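From: Snežana Bošković
To: Petek household list
Subject: Re: [Petek] Small white tables, what lives on them?

On Monday, Nikola Krasniqi wrote:
> I bought the small white table from Ormont after reading the
> thread in November. It's fine as a table but everything we own
> has ended up on it. Pens, mail, a folder from my daughter's
> school, two cups. I can't put a plate down. Do the rest of you
> keep anything on yours for good, or do you clear it every night?
> Also, has anyone tried the Muster trays? I don't want to spend
> money on a tray that turns into another pile.
>
> Nikola

Nikola,

We have had ours for three years, and I gave up on clearing it every night after the first month. What works for us is a short list of things that are allowed to stay and one time of day for the rest. Bujar and I do it at 6 in the evening, before anyone starts on dinner. It takes less than the time for the water to boil.

The plant stays. It's a small green spiky one and it asks for next to nothing. The round tan piece stays too, and slips of paper go on top of it so they don't wander. Flat things like the pink one are the real problem. They look tidy lying down, so you leave them, and then something gets set on top and you have lost half the table.

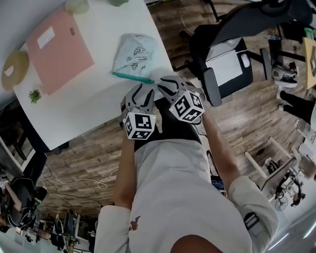

Where should a big flat folder go if there is no shelf nearby?

Stand it upright between the table and the wall, with the label facing out. Ours slid until I put a strip of shelf liner under it, and it has stayed put since then. A magazine holder on the floor would also do the job if you have more than one folder.

Pens I'm less strict about. One pen may stay out, and the others go in the drawer in the hall. Živko told me he keeps his in a jar, but a jar on our table became a home for batteries, hair ties and a key that fits nothing in the house. If you go with a jar, get a narrow one.

Plastic bags are my own weak spot. The thin ones with cartoons printed on them are too nice to throw out and too slippery to stack. I fold them lengthwise in thirds, then roll them up and tuck the end in. They go in a shoebox under the sink. When the box is full I stop keeping them until it isn't. Bujar thinks the box should be smaller.
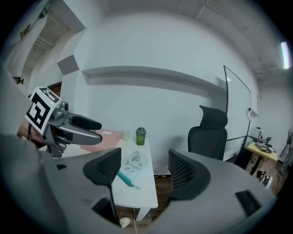
Photo: Bujar Bošković / Petek list archive

Cups and bottles are the easiest part and still the part we argue over. The rule here is that a cup goes to the kitchen with whoever stands up next, no matter who drank from it. Clear plastic ones get missed because you look straight through them, so check for those last. Bottles with a cap on can stay until the evening round, at the back, where an elbow won't find them. Anything open leaves right away — I have wiped up enough juice.

About the trays. We tried a Muster tray for a few weeks and passed it on to Panagiotis Grgić, who uses it for seedlings and is happy with it. On a table this small the rim takes up room you need. It may suit you better if your table is the longer one. Ormont sells both and I can't tell from your message which you bought.

For cleaning the top I use a damp cloth with a drop of dish soap, then a dry one. Pen marks come off with a little rubbing alcohol if you get to them the same day. Try it on the underside first. The older tables had a different finish and Živko got a dull patch on his that never went away.

One more thing on the school papers. I go through them at the table, standing up, and sort them into keep, sign and recycle before I sit down. Once I sit, they stay. The ones to sign go on the door with a clip. I missed a trip form last year by putting it in the keep pile, so now nothing goes there until it has been signed and sent back.

If anyone wants shoeboxes, I have 10 flat ones left over from the Stulamgate swap. They're clean and all have lids. I can bring them to the next one, or you can pick them up any evening after 6. Ring the lower bell. The upper one doesn't work.

Snežana

--
Petek household list, message 2858
To stop getting these messages, reply with "leave" in the subject line.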